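Keeping Small Screws and Plastic Parts in Order
Updated 5 Apr 2025

Sort screws by head first, then by length. Hex-socket screws go in one tray and cross-head in another. Mixed jars waste more time than they save.

Before you take anything apart, lay down a light-colored towel. Set the screws out in the same pattern they came from. If the job will run past one evening, tape each group to a sheet of paper and write the location next to it.
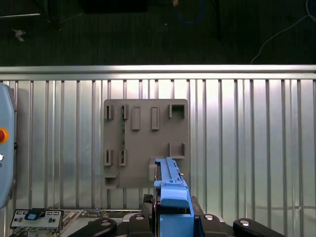

Plastic threads strip easily. Turn the screw backward until you feel it drop into the old thread, then tighten by hand. Stop when it is snug. Leave the power driver in the drawer for this.

If a hole is already stripped, a sliver of toothpick and a drop of wood glue will hold for light loads. Give it overnight.

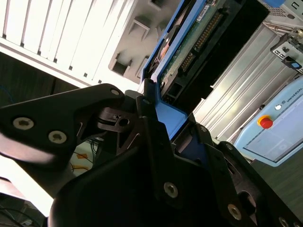 Replace any hex key with rounded corners. You can also grind about 3 mm off the end and get a fresh edge.

Store keys in their holder, smallest at the top. We check ours every July, when the Perkcombe shop gets its yearly cleanout, and reorder missing sizes then.

Wipe steel screws with a little light oil if your garage is damp.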